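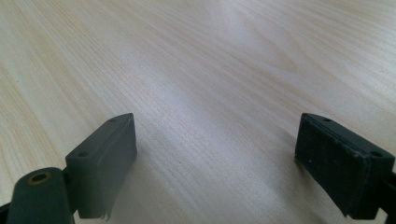
Figure 2. Light-coloured wooden tabletop with fine, closely spaced grain and a band of reflected light.

3.2 Where households do their paperwork

The interviews were meant to cover the filing and storage of household bills, and the question of where people sat to deal with them was added only after the pilot in Jerach. Of the 135 households that completed the main questionnaire, most named a single place, and in most of those it was the table at which the family also ate. A separate desk was mentioned less often than we had expected, even in homes that had one. Several people said the desk was used for storing things and had no clear space left on it.

Sharing the table with meals shaped the work in two ways. First, it set a time limit. Papers had to be gone before the next meal, so tasks that needed more than one sitting, such as a tax form or an insurance claim, were put off or done late in the evening. One mother of two in Undus kept Tuesday for bills as her children were out until seven. Secondly, papers that had not been dealt with were moved in a pile, usually to a shelf or the top of a cupboard, and the order of the pile was lost. Respondents who moved their papers in this way were more likely to report a missed payment in the past year, although the survey cannot show that one led to the other.

Woo's term 'cleared surface' is useful at this point. It refers to a surface that is kept free by agreement within the household and is given back after each use. Tables in our sample fit the term well. Kitchen worktops do not — they were seldom cleared fully, and respondents spoke of opening post there but hardly ever of answering it.

We also asked about light. In the 40 homes visited in person, interviewers noted whether the usual seat faced a window, and whether the respondent found reading there comfortable. Glare from polished or pale surfaces was raised by 13 respondents, mainly older people reading small print. Some turned the paper, some changed seats, and a few put down a dark cloth. Lamps were discussed less, and the notes on them are too uneven to report.

The move to online billing had reduced the amount of paper but had not changed the place. Respondents who paid by phone or laptop still tended to sit at the same table, often with a notebook beside them. Phúc La, who carried out the visits in Grumus, recorded that passwords and reference numbers were commonly kept in that notebook. We return to this in Section 4, where the handling of shared accounts is considered.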